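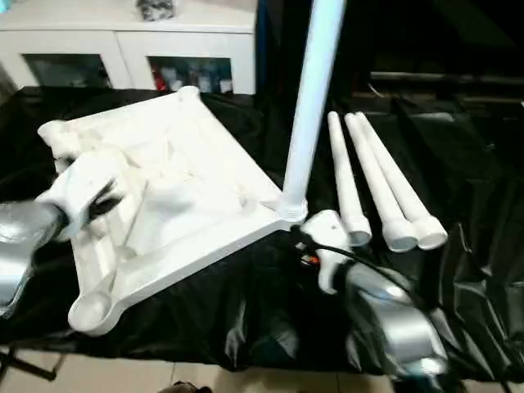 I have used Lurent for 3 months to get my videos ready for upload, and this is what I think of it. It runs on your own computer and does a few jobs: shrinks the file, adds captions and makes the thumbnail.

Shrinking works well. A 30 minute video that used to take most of an evening to upload now goes up while I eat dinner. I can't see a difference in quality on my TV. On a phone there is none at all.
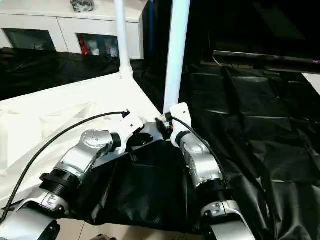
Captions are weaker. It gets plain speech right but trips on names. My co-host is Benedek Bodnár and it has spelled him four different ways. You can add names to a word list, but the list is hidden under Settings - Export, where I would never have looked.
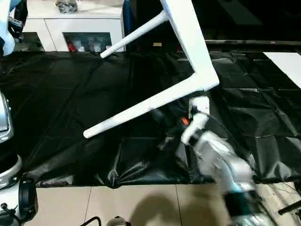 The thumbnail maker is fine. There are 40 layouts and I use two of them. Text stays sharp after upload, and the old program I had, Borbély, never managed that.

One real problem: if the upload stops halfway, Lurent starts over from zero. I wrote to support and Edit Kocsis answered the next morning - polite, but no date for a fix.

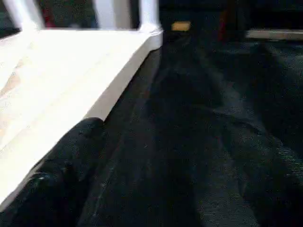
Scheduling works, but check your time zone first. Mine was set wrong and a video went out at 4 a.m.

I'll keep paying for it. If your connection drops a lot, try the free version before you buy.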